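Gripper comparison, simulated bench - gallery

Bretdale bench, Levon project. Page kept by Rajitha Sivakumar. Last updated Nov 25, 2025.
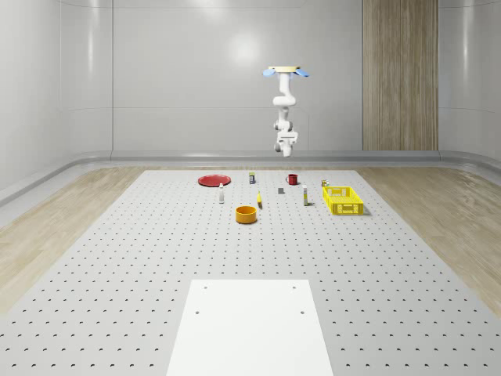 Start pose over the perforated table, gripper clear of the objects. Rendered in simulation.

We have been comparing two grippers in simulation before ordering hardware for the lab in Dratimville. Both are mounted on the same arm, and both get the same objects and the same controller settings. The only things that change between runs are the gripper model and its contact parameters. Each gripper did 800 attempts.

The gallery has one picture for now. The notes under it cover what the picture does not show.

The arm hangs from above, so every approach is top-down or close to it. That suits the yellow basket, where the hand can come in over the slotted walls. It is harder on the red plate, which lies flat and leaves very little to pinch. We kept the plate in the set anyway. The people who will use the real arm handle plates all day, and a comparison without one would not help them much.

The orange bowl and the red mug are both scored on a rim grasp. The mug handle is not a target in this round. An attempt passes if the object is lifted and held for 5 seconds without touching anything else on the table.

The two white bottles caused most of the arguments. The slim one tips if one finger touches it early, and the first gripper does that more often than the second. Slowing the last part of the descent helped both of them. It also made a full set take about twice as long, so we went back to the original speed for the scored runs and logged the slow ones separately.

Results so far: the first gripper passed 446 of its attempts. The second is still being rescored after Bhattacharjee found a friction value left over from the March configuration - it applied to the can and the dark gray block only, but we are redoing the whole set to keep things even.

Still to do: a wrist camera test with the same layout, and a run with the small yellow and dark item moved out from behind the basket. The planner keeps choosing an approach there that brushes the basket wall.

Scene files and logs are in the Levon shared folder under grippers. Please copy them before editing.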